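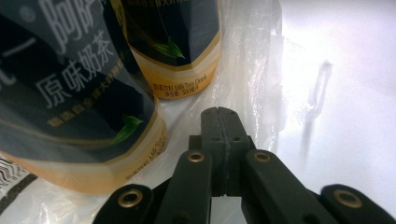
How to Clear a Slow Gray Tank Drain in Your RV

A gray tank that takes ten minutes to empty usually has a film of soap and grease on the walls and a buildup near the valve. You can clear most of it in an afternoon without taking any plumbing apart. What goes down the sink matters as much as the cleaning. Sweet drinks with milk in them, like the two bottles of milk tea in the plastic bag, are among the worst, so finish them or pour what's left down the toilet at the campground.

What you need

Rubber gloves
Liquid dish soap
Water softener powder, the plain unscented kind
A bucket
A clear elbow for the sewer hose
A garden hose used only for tank work

Step 1. Dump the tank

Hook up at a dump station and open the gray valve all the way. Let it run until the flow stops. Close the valve and check that the handle goes fully in. If it stops short, there is food or grit in the track, and you should open and close it several times while running water from the kitchen sink.

Step 2. Mix the cleaner

Fill the bucket with hot tap water. Stir in two cups of softener powder and half a cup of dish soap until the powder is gone. Pour it slowly down the shower drain. The shower is normally the lowest opening, and pouring there keeps the mix out of the long kitchen line, where undissolved powder can settle.

Step 3. Add water and drive

Fill the tank to between one third and one half. A full tank doesn't slosh enough to scrub anything. Drive at least 7 miles, with some turns and stops. My trailer gets this treatment every June on the way out to Gotbridge, and the road there is rough enough to do most of the work.

Step 4. Let it sit

Leave the mix in the tank overnight. Don't use the sinks during this time if you can help it.

Step 5. Dump and rinse

Attach the clear elbow and open the valve. The first water will be cloudy and may carry gray flakes. Refill halfway with clean water and dump again. Repeat until the elbow runs clear.

If it still drains slowly

Look at the roof vent. A wasp nest or leaves in the pipe will hold back the flow even when the tank is clean. Next, check the slope of the sewer hose. Elsa Lunde, who parks two sites over from us, had cleaned her tank twice before she found a low spot in the hose under the steps.

If neither of those is the cause, the valve may not be opening fully. Cable valves stretch with age, and replacing the cable is a separate job.

Stay away from lye drain openers. They can damage the valve seals and are not allowed at many dump stations.

Posted by Sverre Aasen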